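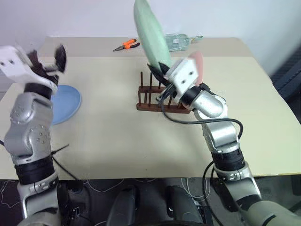

Plate and dish rack, right arm.

September 27, 2025
Notebook, stage and sound workshop, Mornham

Free concert in the park, preparation. Bořivoj and I went through the plan for the main stage. The headliner is now Sterneo, they play last, after Shirley Melnyk and her band. Dwight wants only 26 minutes for the changeover between them. I think it is short, but the drums can wait on the rolling platform behind the curtain, so we try.

Cable for the left speaker tower measured again: 112 metres with the way round the food stalls. The drum we have is 100. Arif will ask at Chan if they can lend us a longer one. I do not like to join two cables on wet grass.

Monitors: 4 tested, one has a noise when the volume is high. Marked with red tape, do not load it on the van!

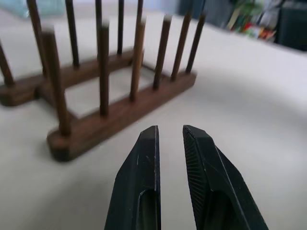

Still open

Diane must confirm the time of the sound check with Ornuver. They wrote "early afternoon" and this can mean many things.

Parking for the band vans: the council's map is from January and the north gate is drawn in the wrong place. Bořivoj will go there and look.

Spare fuses, ask Dwight where he put the box.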